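Resources > Small traders > Checklists > Online shop legal check

Print this page | E-mail this page

My walk-round checklist for a small online shop
Apr 18, 2025

I use this list when I go over a shop site for legal loose ends, and my comments below come from doing it on Jemum, a little spice and relish shop running on Fellonix software. I'm a paralegal and I'm nosy, so it suits me! Set aside a morning and do it on your phone as well as a computer.

1. Trader's name and address on every page
[x] OK
Comment: It's in the footer, nice and plain. The old trading name, Jomosex, was still on the returns page — I've asked for it to go.

2. Full price shown before the pay button
[ ] Needs work
Comment: Delivery only turned up at the very last step. I got all the way to my card number before I saw it, and I was a bit cross.

3. Terms can be saved or printed
[x] OK
Comment: They run to 36 clauses (I read every one, with tea). Clause 20 says the shop can change a price after you've ordered. I've marked that one in red and want it rewritten.

4. Right to cancel explained
[ ] Needs work
Comment: It's there, but you have to click through 4 pages to find it. Put a link in the order e-mail too, please.

5. Pictures, fonts and wording cleared for use
[ ] Needs work
Comment: The headings are in a typeface called Pastor and I couldn't find the licence anywhere. It may well be sitting in someone's inbox from December. Find it and file it with the photo permissions.

6. Customer reviews
[x] OK
Comment: Bad ones are left up, which I was pleased to see, and there's a way to report a rude one.

7. Marketing consent kept apart from order details
[ ] Needs work

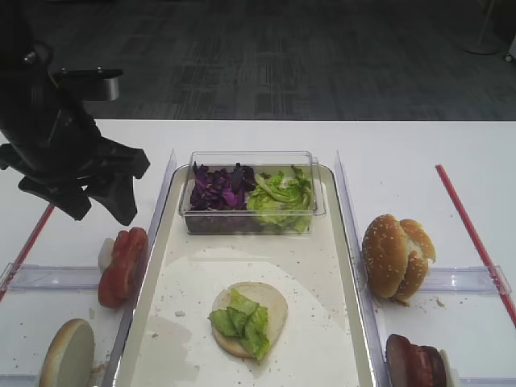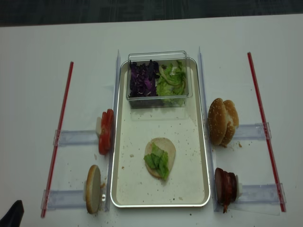 Consent is the item I always end up going on about, so bear with me. Jemum had one long spreadsheet with everybody in it, people who'd bought a jar and people who'd asked for the newsletter all jumbled together, and you couldn't tell which was which. What I want is more like the clear tub of salad on the tray, purple cabbage on one side and green lettuce on the other, with a divide between them. Same tub, two lots. Fellonix will let you tag customers as they sign up, so new names are easy enough — it's the old ones that need going through by hand, and until that's done I'd hold off sending the next newsletter.

8. Complaints address works
[x] OK
Comment: I sent a test message and had a reply in 2 hours. Recheck after the e-mail accounts are moved.

Print this page | E-mail this page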